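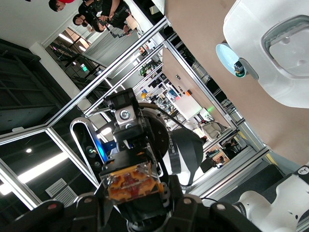

라벨 인쇄 위치가 한 장 나올 때마다 조금씩 아래로 밀리면 프린터가 고장 난 건가요?

대개는 드라이버에 입력된 라벨 간격이 실제 용지와 맞지 않을 때 생기는 증상입니다. 부품을 주문하기 전에 용지 규격부터 자로 재 보세요.

2019년 9월 30일
작성: Natsumi Kinoshita

제품: Favance 감열 라벨 프린터
연결: USB, 출력 프로그램은 Suvon
상태: 처리 중에서 종료로 변경

증상

60mm 높이 라벨 한 롤을 걸고 연속 출력을 하면 처음 몇 장은 멀쩡하다. 그 뒤로 바코드가 슬금슬금 내려가다가 롤 중간쯤에서는 아래쪽 숫자가 다음 라벨 머리에 찍힌다. 껐다 켜면 다시 멀쩡해지고, 또 밀린다. 한 장씩 따로 뽑으면 증상이 없다.

지난 3월에도 같은 증상으로 문의를 넣은 기록이 있다. 그때 답변은 "헤드를 청소하고 재부팅하십시오"였고, 티켓은 해결로 닫혔다. 무엇이 해결됐는지는 기록에 없다. 내 짐작으로는 재부팅 직후에 한두 장 뽑아 보고 닫은 것 같다. 이 증상은 재부팅하면 무조건 잠깐 사라지므로 그걸 해결로 치면 곤란하다.

1차 답변과 시도해 본 것

판매처 1차 답변은 이번에도 헤드 청소였다. 헤드가 더러우면 글자가 흐려지거나 세로줄이 생긴다. 위치가 밀리는 것과 무슨 관계가 있는지 물었는데 그 부분에는 답이 없었다. 그래도 안 했다고 하면 거기서 대화가 멈출 게 뻔해서 했다. 알코올 솜으로 헤드를 닦고, 롤러도 닦고, 마를 때까지 뒀다가 출력했다. 그대로 밀린다.

다음은 드라이버 재설치. 제거하고, 재부팅하고, 홈페이지에 있는 최신판을 깔았다. 설치 화면 디자인이 바뀐 것 말고는 차이를 모르겠다. 오히려 재설치하면서 사용자 용지 설정이 초기화되는 바람에 증상이 더 심해졌는데, 나중에 보니 이게 유일하게 쓸모 있는 단서였다. 설정을 날렸더니 밀리는 정도가 달라졌다면 설정이 관여한다는 뜻이니까.

USB 케이블도 바꿔 보라고 했다. 데이터가 깨졌으면 바코드가 깨져야지 왜 예쁘게 밀리느냐고 쓰려다가 말았다. 케이블을 바꿨고, 예쁘게 밀렸다.

그다음에 받은 권고가 "정품 용지를 사용하십시오"다. 이 말은 어느 회사에 문의해도 언젠가는 나온다. 우리가 쓰는 건 Arai 라벨지이고, 같은 용지를 다른 자리의 구형 프린터에서는 아무 문제 없이 쓰고 있다. 용지 탓이라고 하려면 그 차이를 설명해 줘야 하는데 설명은 없고 정품 롤 구매 링크가 왔다. 사지 않았다.

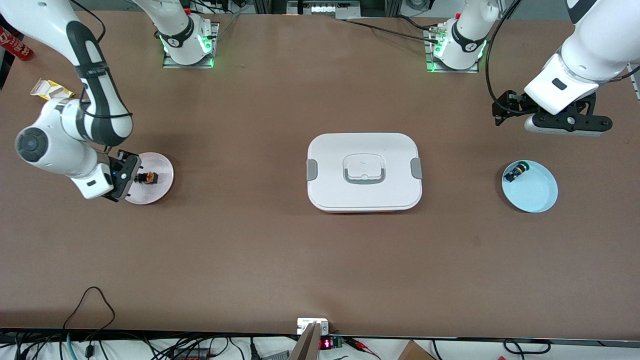
그래서 용지를 직접 쟀다. 라벨 높이는 포장에 적힌 대로 60mm가 맞다. 라벨과 라벨 사이 간격은 2mm. 드라이버를 열어 보니 간격 값이 5mm로 들어가 있었다. 재설치 후의 기본값이 그렇다. 재설치 전 값이 얼마였는지는 적어 두지 않아서 모른다. 내 잘못이 맞지만, 초기화된다는 경고창 하나쯤은 띄워 줄 수 있지 않았나 싶다.

여기서 의문이 하나 남는다. 이 기종은 간격 센서가 있어서 값을 좀 틀리게 넣어도 알아서 다음 라벨을 찾아 준다고 설명서에 적혀 있다. 그 말이 사실이면 애초에 밀릴 수가 없다. 2차 문의는 이 점만 집어서 보냈다.

2차 답변 (담당 Giuliana Montoya)

이번 담당자는 최소한 질문을 읽었다. 답변을 줄여 옮기면 이렇다. 센서 방식은 드라이버와 출력 프로그램 양쪽에서 지정할 수 있고, 둘이 다르면 출력 프로그램 쪽이 이긴다. Suvon은 새 서식을 만들 때 용지 종류를 "연속 용지"로 잡는 경우가 있다. 연속 용지로 잡히면 프린터는 센서를 보지 않고 계산한 길이만큼만 용지를 밀어낸다.

말은 된다. 다만 그럴듯한 설명은 앞에서도 여러 번 들었기 때문에 확인할 때까지 믿지 않기로 했다. 서식 속성을 열었더니 용지 종류가 정말 연속 용지였다. 나는 이걸 고른 기억이 없다. 서식은 예전 서식을 복사해 만든 것이고, 원본도 연속 용지로 되어 있었다. 구형 프린터 쪽 서식은 따로 만든 것이라 "간격 있는 라벨"로 되어 있다. 같은 용지인데 한쪽만 멀쩡했던 이유가 이것으로 설명된다.

적용한 조치

1. Suvon 서식 속성에서 용지 종류를 "간격 있는 라벨"로 변경.
2. 드라이버의 간격 값을 2mm로 수정.
3. 프린터 전원을 끄고, 급지 버튼을 누른 채 켜서 센서 보정 실행. 빈 라벨이 몇 장 나오고 멈춘다.
4. 서식을 다른 이름으로 저장. 원본에 덮어쓰면 나중에 비교할 수가 없다.

순서는 담당자가 준 그대로다. 2번까지만 하고 3번을 빼면 어떻게 되는지도 궁금해서 해 봤는데, 첫 장이 반쯤 어긋나서 나오고 그다음부터는 맞았다. 그러니 보정은 하는 편이 낫다. 반대로 3번만 하고 1번을 빼면 아무 효과가 없다. 인터넷에 "보정 버튼만 누르면 해결"이라고 쓴 글이 꽤 있던데, 그 사람들이 연속 출력까지 해 봤는지는 의심스럽다.

확인

200장 한 롤을 끊지 않고 출력했다. 첫 장과 마지막 장을 창문에 겹쳐 대고 비교하니 바코드 위치가 같다. 다음 날 아침 전원을 새로 켠 뒤에도 같았다. 지난번처럼 재부팅 효과를 해결로 착각하고 싶지 않아서, 그날은 일부러 프린터를 한 번도 끄지 않고 썼다.

재고 프로그램 Juvuver에서 바로 넘기는 출력은 아직 시험하지 못했다. 그쪽은 자체 서식을 쓰기 때문에 같은 설정이 또 숨어 있을 수 있다. 담당자는 "영향이 없을 것으로 보인다"고 했는데, 보인다는 말로는 닫을 수 없어서 별도 티켓으로 분리했다.

남기는 요청

드라이버 재설치 안내문에 용지 설정이 초기화된다는 문장을 넣어 달라고 요청했다. 검토하겠다는 답을 받았다. 3월 티켓의 처리 내용도 "헤드 청소로 해결"에서 "원인 미확인"으로 고쳐 달라고 했는데, 종료된 티켓은 수정이 안 된다고 한다. 그러면 이 기록의 번호라도 그쪽에 연결해 달라고 했고, 연결은 오늘 확인했다.

본 건은 종료. Juvuver 출력 건은 시험 후 새 티켓에 적겠다.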